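Bramwell Tool Library Moves to Summer Hours

June 2018

The Bramwell Tool Library is on summer hours through the end of August. We are open Tuesday and Thursday evenings from 5 to 8 and Saturday mornings from 9 to noon. The Gerau Street door is the one to use. The side entrance stays locked while the parking lot is being repaved, and there is no parking behind the building until that work is done. Street parking on Gerau is free after 5.

Membership stands at nearly 300 households, up from 200 when we moved out of the church basement. Most of the new members live on the Ferulard side of town and heard about us from a neighbor. Dues are unchanged for this year. If your card expired in the spring, you can renew at the desk or by mail, and your borrowing record will carry over.

Hand tools go out for one week and power tools for three days. You may renew once if no one is waiting. Please bring things back clean. A putty knife with dried compound on it takes us longer to deal with than the loan itself, and we had a good many of those in May.

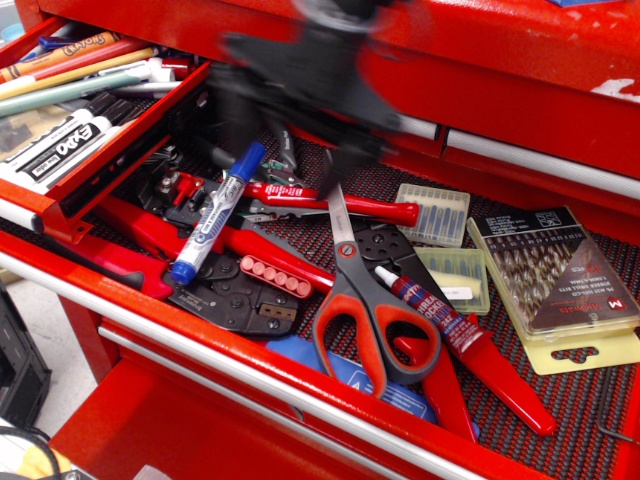 The waiting list for the tile saw is long again. If you only have a few straight cuts to make, ask about the manual cutter, which is usually on the shelf. The pressure washer is back from the repair shop with a new hose. It goes out with a card listing the right tip for siding, decks and concrete, and the card needs to come back too.

We answered 133 requests last month for items we do not own. Pole saws and drywall lifts were asked for most often. We plan to buy one pole saw before October, when the leaf and limb pickup starts. A drywall lift will have to wait until we have somewhere to store it.

Donations of working tools are welcome during open hours. Please do not leave boxes on the step. We cannot take gas cans, paint, ladders with cracked rails, or anything with a frayed cord. Battery tools need to come with a charger.

The sharpening night at Bavum Hall will be held again this summer. Bring up to two blades per household, wrapped in newspaper or cardboard. Mower blades must be off the mower.

Print this item
E-mail this item

Recent items
Repaving Schedule for the Gerau Street Lot
How to Reserve a Tool by Phone
Seed Swap Moves to Bavum Hall
Ferulard Branch Survey Results
Spring Late Fees: What Changed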